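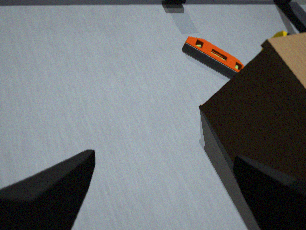 Gwenaël Fleury thinks I'm being unfair. The comment under my March post said that a student club with no money has to learn in simulation, that the kids were getting more practice in one evening than they'd get in a semester of sharing a single arm, and that I should come to a meeting before writing another word about it.

So I went. I've now been to three meetings of the Priralton club, and I'm a little less grumpy and still not convinced.

The task this term is called Estrella, for reasons that were explained to me and that I forgot. You get a pale work surface, a two-finger gripper, a big cardboard box and a few things lying near it, including an orange and black spirit level. The program has to pick up the level and set it down clear of the box. Teams enter their best run in the Gurerent challenge and a score comes back.

The level is a decent choice, I'll give them that. It's long and narrow, and with one end tucked behind the box you can't treat it like a block. One team grabbed it near the free end every time and wondered why it swung. Another went for the middle and kept clipping the cardboard with a finger. Watching them argue about that was the best part of all three evenings. They were drawing angles on the backs of envelopes!

My trouble is with the number. The team at the top of the club's list reports 578 good picks, and when I asked out of how many, there was some scrolling. It turned out they had restarted the count whenever they changed the grip settings. They weren't cheating. The Vomeo software they use puts a big green total on the screen and a small gray log somewhere else, and a 16-year-old is going to look at the green one. I would too.

I asked them to do 100 runs in a row with nothing touched in between, and to move the box a bit each time. They got 48. That's a fine result for students and I said so, but it went over like a parking ticket.

The other thing I keep chewing on is friction. I asked what value they were using for the finger pads and got "the default." OK, but the default what? Rubber? Dry rubber on painted metal? If you're going to tell parents on open night that this "transfers to the real world," somebody ought to have pressed a real finger pad against a real level at least once. There's a hardware store 11 minutes from the school.

Gwenaël's answer, when I brought this up in person, was that they're learning to code and to plan a grasp, and the physics can come later. Maybe so. I'd still put it on the poster.

I've promised to bring my own level to the next meeting, plus a kitchen scale and some rubber pads, and we'll see if anyone wants to measure anything. Two of them said yes right away. The team with the 578 said they'd think about it.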